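I got to Posum's workshop in Puvadmont just after 12, and the kettle was already on. I'd come to ask about Skinner, the pair of hand-held grippers they've been hiring out since October, and I'd barely sat down before someone was telling me what was wrong with the first version.

"The grip was too fat," the designer said, laughing. "Fine for ten minutes, horrible after an hour."

The new one is slimmer, and I liked it straight away (my hands are small!). You hold one in each hand and do the job with the fingers of the gripper, and the recordings go off to train a robot arm. Turon, their first customer, asked for 300 runs of each task and ended up wanting 400.

So which jobs are hardest? "Anything with a cord," I was told. "A box stays where you put it. A cord has its own ideas — you move one end and the other wanders off."

I asked about price too. It's 200 a month for the pair, straps included, and there's no long contract. I'd still like a clearer manual, and they did promise me one.
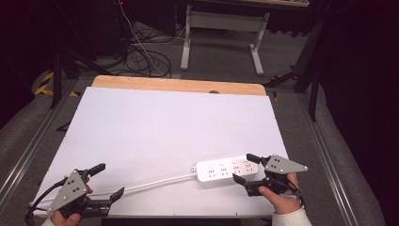 *A gripper in each hand, with a four-socket power strip on the board.*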